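## 4. What the diaries can and cannot show

The case for the household diary rests on a simple idea: if people write down what they clean soon after cleaning it, their memory has little time to go wrong. We started out willing to believe this. Having read all the diaries from Kirimdale and Mimirstead, we are less willing, and in this section we set out why the figures in Section 3 should be handled with more care than diary figures usually get.

### 4.1 The trouble with "cleaned"

The Ornstead form, which we used without changes so that our results could be set beside earlier ones, asks the respondent to tick a room and write the minutes spent. It doesn't ask what was done there. A tick next to "bathroom" may stand for a quick wipe of the sink after shaving or for an evening on hands and knees with a brush. Kaneko, who coded the diaries for this study, kept a list of entries in which the respondent had added a note in the margin. The notes were a mess, and they were the most useful thing in the whole pile. One person ticked "bathroom" and wrote "moved towels." Another ticked nothing and wrote "scrubbed tub, doesn't count, it's only mine."

We take the second note seriously. Several respondents seem to have held a private rule that cleaning counts only when it is done for other people, or only when it has been planned. A form that lets each household supply its own rule will produce tidy averages all the same, and the averages will look no different from good ones.

Of the 91 households that returned a diary, 11 gave the same number of minutes for the bathroom in every entry. It is possible that these are people of very regular habits. We doubt it. The more likely reading is that the whole diary was filled in at one sitting, shortly before it was due, and the claim about fresh memory falls away for those households. Dropping them changes the ranking of rooms only slightly. That is some comfort, but it tells us nothing about the households that had the sense to vary their numbers.

### 4.2 Tasks inside a room

Earlier work handles the loose wording by splitting rooms into tasks. The Yagi index, for instance, treats the toilet, the sink, the tub and the floor as separate items and gives each a fixed weight. We are not convinced. The weights come from ratings of how unpleasant a task sounds on paper, and people asked to rate a task in a quiet office may be rating the word. "Toilet" is an unpleasant word. Going over the seat with a cloth takes very little time, and in our diaries the floor behind it drew far more complaints (Figure 3).
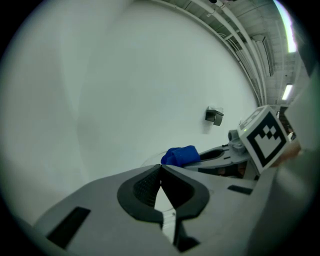
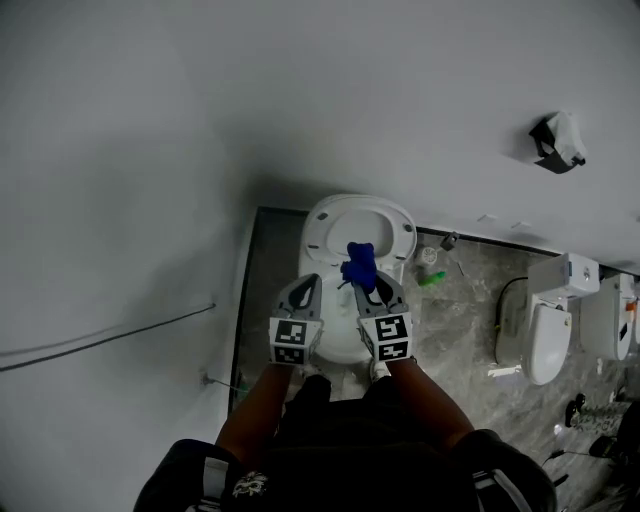 **Figure 3.** The toilet item. In the second panel the seat and lid are up and a blue cloth is held over the bowl.

There is also a question of where one task ends. A respondent in Mimirstead logged the sink and the floor together for the full 4 weeks, with a bracket drawn down the margin joining the two rows. Under the coding rules the minutes had to be split evenly. We followed the rules, and we don't believe the result. Anyone who wipes a sink drips on the floor, and then wipes the floor, and it is hard to say what is gained by pretending these were two decisions.

A defender of the index might answer that errors of this kind cancel out in a large enough sample. They would, if they ran in both directions. Our impression from the margin notes is that they don't. Small jobs done in passing go missing from the record, while big jobs that the respondent was dreading get written down in full and perhaps rounded up. If so, any comparison between households that clean a little and often and those that save it all for one long session is tilted from the start. The gap between Kirimdale and Mimirstead reported in Section 3 could be partly or entirely of this sort. Kirimdale has more shared houses, and people in shared houses have good reason to remember the long session and to make sure it is on paper.

### 4.3 Who held the pen

The form is addressed to "the household." In practice one person fills it in. We asked for initials beside each entry and mostly didn't get them. Where we did, the pen holder credited themselves with the larger share of bathroom work in nearly every case, and this held for men and women alike. Some of them will have been right – the person who does the cleaning may well be the one who bothers with the diary – and we have no means of telling which.

Kaneko suggested giving a second form to another adult in the same home and comparing the two. We tried this late in the study, in November, with a handful of Mimirstead households. The paired forms agreed on whether the bathroom had been cleaned at all and on little else. In one pair the reported time differed by a factor of over 3. The group was too small and too late to carry any weight, and we mention it mainly because we have not seen paired forms reported for the Ornstead diary before and would like to know whether others have them sitting in a drawer.

For the rest of the paper we therefore use the diary only to say that a room was or was not cleaned in a given week. Minutes are reported in the appendix for readers who want them, without the usual tests of difference. Section 5 takes up the interviews, which have faults of their own.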